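Forum > Home Robots > Buying Advice

Is the Rerkov laundry kit worth 2000?

Gerasimos Politis
Drokinus wants $2000 for it. My knees say yes, my wallet is in hiding. Can it get the last sock?

Ching-wen Chung
Mostly. I've had ours 2 months -- slow, but it reaches in.

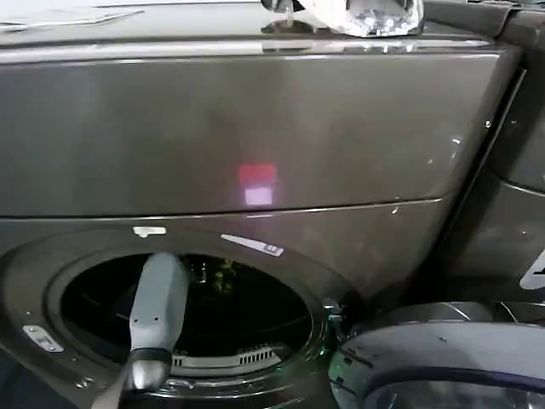
Going in for something green.

Allow 30 minutes a load.

Isby
Get a stool.

Comments
Tautahi: Seconding the stool.
Gerasimos Politis: Knees outvoted me. Ordering Sunday.

Contact | Back to top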